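Pendier Sideline Play Board: One Full Season With It

I coach the under-twelves in our town's rec football league, which means I spend my fall evenings hunting for flags in the grass and my fall mornings explaining to a very sweet left tackle which way is left. Last year I finally bought myself a real play board, the Pendier, after too many seasons of drawing on the backs of snack sign-up sheets (my handwriting is bad enough without wind!). I've used it from the first practice to the last game, and a few of the other parents have asked me about it, so I thought I'd put it all down in one place.

It comes with the board, 24 magnets in two colors, two markers and a carry sleeve. I paid 64 dollars. The Greter board that the high school uses was 80 when I looked, and it's a lovely thing, but it has a hinge in the middle and I know what my kids would do to a hinge.

The magnets are the best part. They're fat enough to grab with cold fingers and they hold when you turn the board around to face the huddle, even with eleven kids leaning on each other and one of them trying to slide the center into the end zone. I did lose two of the blue ones by October, and Pendier sells spares only in full sets, so now our free safety is a bottle cap with a magnet glued to it. He likes it, so fine.

The markers I can't say much good about. They dried up in the first month, and the green one was so pale that the kids in the back row just nodded politely at it. I switched to a pack from the drugstore and haven't looked back. Wipe the board the same night, though. I left our goal line plays on it over a long weekend and had to scrub for ages, and you can still make out a very faint sweep to the right if you know where to look.

Hatice Dursun, who runs the defense with me and is far more organized than I am, uses it differently. She draws one play big, leaves it up for the whole drill and has each kid come and put a finger on their own spot. I had been rushing through four or five plays at a time. Her way is slower and the kids remember more of it, so I've stolen it.

The sleeve is thin and the zipper sticks at the corner. I keep the board behind the driver's seat with a towel around it instead, and it's ridden there perfectly well.

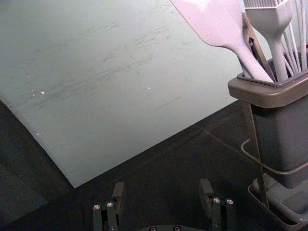

Scuffs and scratches on a pale board.

Would I buy it again? Yes, I would, and I'd put the drugstore markers in the cart at the same time. If you coach older kids with a thick playbook you may want something bigger, but for a dozen plays and a bunch of wiggly ten-year-olds it's plenty of board. Four stars out of five from me, and it'd be four and a half if they'd sell me two blue magnets.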